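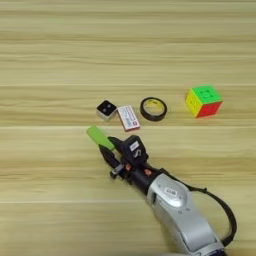
机の上の小物は、しまう場所を決めるより先に、一度ぜんぶ横に並べたほうが早い。前回の記事にMei Bellamyさんからそういうコメントをもらった。引き出しごとに片付けると、同じものが別の引き出しから出てきて二度手間になるそうだ。

ホーム 記事一覧 片付け 道具 お問い合わせ
印刷する メールで送る
読了時間 4分

そのとおりにやってみることにした。対象は仕事部屋の引き出しと、棚の上のかご。出したものは木の机に置いて、ひとつずつ行き先を決めていく。

テープは黒いのを玄関の工具箱に移す。仕事部屋で使うのは荷造りのときだけで、荷造りはいつも玄関でやっている。芯が黄色いので、暗い箱の中でも見つけやすいと思う。

ルービックキューブは残す。6面そろえられたことは一度もないが、電話が長いときに手が勝手に回している。置き場所は電話の横にした。

赤い縁の白い小箱のような細かいものは、浅い箱にまとめる。深い箱だと下のものを忘れる。箱はOdthorpeの雑貨店で100円のを買った。仕切りはついていないので、厚紙を切って入れた。厚紙は高さを箱より少し低くしておくと、ふたが浮かない。

迷うものは保留の袋に入れて、7月まで置いておく。袋には入れた月だけ書いた。前は中身も全部書き出していたが、面倒になって続かなかった。

作業は1回15分までにしている。それ以上やると、古い説明書を読み始めてしまう。昨日は夜9時に始めて、Thevarの卓上ライトの保証書が出てきたところで時間になった。ライトのほうは去年手放したので、保証書も捨てた。

棚の上のかごはまだ手をつけていない。次はそこからやる。

印刷する メールで送る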